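Search this site Search

Reading time: 2 min

The second-hand racket and the myth of the cheap hobby

Badminton is supposed to be the sport you take up when you can't afford the others. You need a racket, a tube of shuttles and a pair of shoes that won't mark the floor. I have heard this from club websites, from gym posters and from my own mouth, and after one winter at the Tondthorpe leisure centre I've stopped believing it.

The racket was cheap enough. Mine came second-hand for 13 dollars with the cover thrown in. The trouble started with court time. Tondthorpe charges 24 dollars an hour, which sounds fair when four people split it, except that four people rarely turn up. More often it's two, and one of them has to leave early.

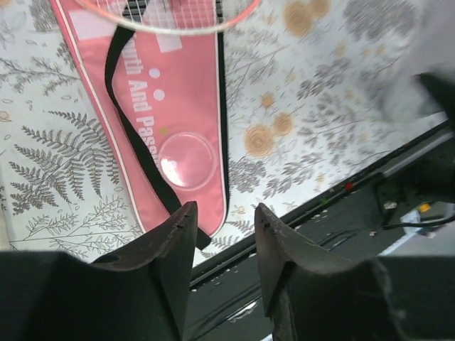 Then there are the shuttles. Feather ones play beautifully and fall apart. Plastic ones last for weeks and fly like a thrown sock. The regulars at the centre will tell you that you can't learn proper timing with plastic, and they may be right, but they also seem to buy their feathers in bulk and sell them on by the tube.

I'm not saying it's a racket. I'm saying that every piece of advice I was given as a beginner ended with me paying for something.

Take strings. A shop in Cernirness told me mine had "gone dead" and quoted me 70 dollars for new strings and a grip. I asked how they could tell. The man behind the counter pressed the string bed with his thumb and looked sad. I took the same racket to a second shop, where a different thumb found nothing wrong with it.

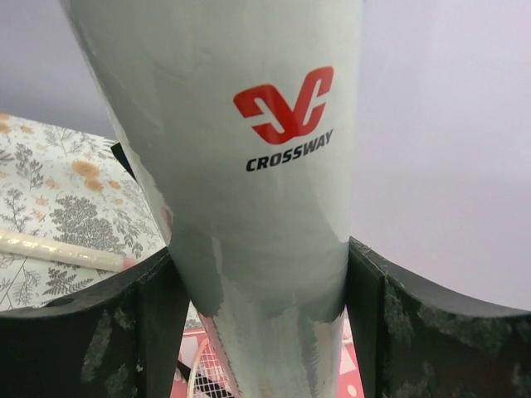 The brands don't help. Tonier sells a beginner's line in which every model is described as forgiving, and an advanced line in which every model is described as responsive. I've borrowed one of each and my backhand was equally poor with both. Hosoda, at the dearer end, prints a balance chart on the box that I've yet to see a customer read. Maybe at a high level these differences decide matches. At my level, matches are decided by who remembers the score.

What bothers me is how early the upselling begins. Children in the junior program are nudged towards a better racket before they can serve over the net, and parents pay up – who wants to be the one holding a kid back? A coach worth the fee would tell them to wait a year.

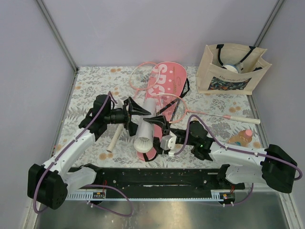 Two pink rackets and a cover on a floral mat.

I still play, mostly at seven in the morning, when the courts are half price and the heating hasn't come on. My 13-dollar racket still has its old strings. I'm losing at the same rate as I was in June, and so is the fellow who spent the 70.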